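Dollent Dream Diaries

README for the second release

What the collection holds

Dollent is a set of dream diary entries written by ordinary people at home, in English, for their own interest. There are 586 entries by 36 writers. Most describe a dream from the night before. A smaller number describe something the writer calls a vision, a daydream, a feeling that something was about to happen, or a dream had while dozing in a chair or on a bus. We kept all of these together because the writers did, often in the same notebook.

The entries are private writing that the writers agreed to share. They are not answers to a questionnaire and nobody was asked to dream on a theme. Length varies a good deal. One entry reads, in full, "The sea again, no shoes." The longest goes on for several pages and breaks off to talk about a boiler repair.

The collection was put together by Fengying Lei, who still looks after it. Requests, corrections and withdrawals all go to her at the contact address in the file contact.txt.

What is in the folder

entries.csv has one row per entry. This is the file most people will want.

writers.csv has one row per writer, with a short code and the few background details they chose to give.

followups.csv holds later notes, where a writer came back to an earlier entry to say something had happened, or hadn't.

tags.txt lists every tag and says when to use it.

changes.txt lists what is different from the first release.

contact.txt gives the address for questions.

There are no scans of the notebooks. Several writers were happy to share their words but not their handwriting, and it seemed simpler to leave all the scans out.

Columns in entries.csv

entry_id: a number. Numbers are not in order of time and there are gaps.

writer: the writer's code, which matches a row in writers.csv.

month: the month in which the entry was written, if known. No year is given. Entries with no month have the word unknown.

time_written: morning, daytime, evening or night. This is when the entry was written down, which may be long after the dream.

kind: dream, vision, daydream, feeling or mixed. This follows the writer's own word wherever there is one. If someone calls it a vision, it is a vision here, even if they were clearly asleep.

text: the entry itself.

tags: words from tags.txt, separated by semicolons.

told: yes, no or unknown. Yes means the entry says that the writer told another person about it before writing it down.

note: anything the person typing it up thought a reader should know, such as a torn corner or a word that could be read two ways.

How the entries were gathered

Most writers heard about the collection through Grenura, a small writing circle that meets in the back of a café. It began with members reading old diary pages aloud, and a fair number of those pages turned out to be dreams. Fengying asked whether people would mind her typing some of them up. Friends and relatives of members joined later, which is why some of the writers plainly know each other and turn up in each other's dreams.

Everyone picked their own entries. Nobody handed over a full diary, apart from one writer (code W07) who said she couldn't be bothered to choose. This matters if you want to use the collection to say how often people dream about a thing. People share the dreams they like or that puzzle them, and leave out the dull ones and the embarrassing ones. W07's entries are the nearest we have to an ordinary run of nights, and they include a lot of supermarkets.

Typing and changes to the text

Entries were typed up by Fengying and two members of the circle. Spelling was left alone unless the meaning was lost. Crossed-out words were left out, except where the writer asked for them to stay, in which case they appear in square brackets. Underlining is gone. Drawings in the margin are mentioned in the note column ("small drawing of a gate") but not described further.

Names of people were changed. Each writer chose the replacements for their own entries, so the same real person may have one name in one diary and another name elsewhere. Names of towns were replaced by the word TOWN, and streets by STREET. Countries were left in, because so many of the dreams are about being abroad and lose all sense otherwise. Names of pets were kept. Two people felt strongly about this.

Invented place names from inside a dream were kept too. Dovau is one of them. It is a town by a lake that one writer has dreamed about since childhood, and it comes up often enough that it has its own tag. Please don't "correct" it to a real place.

Follow-up notes

Some writers believe that certain dreams tell them what is coming, some don't, and several change their minds from one page to the next. The collection takes no side. What it does have is 33 follow-up notes, in which a writer returned to an entry and added something. The result column uses four words: happened, partly, not_yet and no. The writer picked the word each time.

Please read these with some care. A person who dreamed about a phone call and then got one is far more likely to write it down than a person who got no call. "Not_yet" is used very freely. One note says that the writer did move to another country, though not the one in the dream and not with the piano, and she put happened. Another writer put no for a dream that most readers would say came true, on the grounds that the coat was the wrong length.

How the tags work

Tags were added by hand after typing, from the list in tags.txt. They cover places (park, school, water, house_old), people (parent, stranger, crowd), things, colours, and how the writer felt. One person tagged each entry and a second person read it over. Where they disagreed, they talked about it, and if they still disagreed both tags were kept.

Feelings are tagged only if the writer names them or says something that leaves no doubt. "I woke up crying" gets the tag upset. "I woke up and made toast" gets nothing, whatever came before it. The first release was looser about this and had a tag called uneasy on nearly everything, which has been removed.
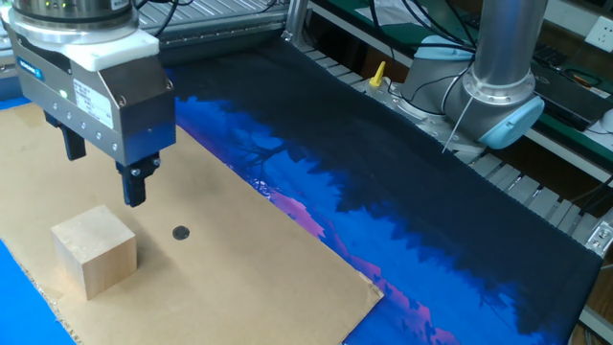
Things and colours cause the most trouble in tagging, mainly because dreamers are vague about objects and then very exact about one small part of them. The rule is to tag what the writer says and stop there. Machines are a good case. If somebody dreamed of the gripper, with its steel body, its little blue label and that tiny green light glowing next to the white sticker, the tags would be machine, metal, blue, green, white and light, plus black if the two fingers came into it. They would not include hand, unless the writer called it a hand, and they would not include writing_read, which is kept for dreams where the dreamer makes out the words. A label or sticker that is simply noticed gets writing_seen. The difference looks fussy but people who study dreams often ask about it.

The tag light is for anything that shines or glows, large or small. Sunlight has a separate tag, sun. Candles get light and fire. Car headlamps get light and, in W22's entries, almost always late.

Writers

writers.csv is short on purpose. It gives an age band, whether the writer grew up speaking English, how long they have kept a diary, and whether they usually remember their dreams. Any of these may be blank. We did not ask about health, sleep problems or religion. Some entries mention these things anyway, and the writers read those passages again before agreeing to their release.

Known problems

The month column leans heavily towards February, when the circle ran a daily writing habit and people were keen.

Kind is unreliable for W15, who uses "dream" and "vision" for the same thing depending on mood.

Some entries were written many years after the dream. Where the writer says so, the note column has the word old.

The told column is mostly unknown. It was added late and only filled in where the text made it plain.

A few entries share a dream. Two sisters wrote separately about what they say was the same dream on the same night. Both are in, with a note on each.

Changes since the first release

Eleven entries were taken out at the request of their writers and their numbers will not be used again. If you have the first release, please delete it and use this one. Follow-up notes have been moved out of the main text into their own file. The tag Dovau was added, and the tag uneasy was dropped. A mix-up between codes W03 and W30 has been put right.

Using the collection

You may use the entries for study, teaching or your own reading. You may quote short passages if you give the entry number and the name of the collection. Please don't try to work out who the writers are, don't contact anyone you think you recognise, and don't print whole entries in a book or on a website without asking first. The writers still own what they wrote and any of them can withdraw.

A member of the circle who goes by Fung has made a set of song lyrics from some of the entries, with permission. The lyrics are separate work and are not covered by these terms.

Corrections are welcome, typing mistakes above all. Send the entry number and the word you think is wrong, and Fengying will check it against the notebook the next time she has it to hand, which can take a few weeks.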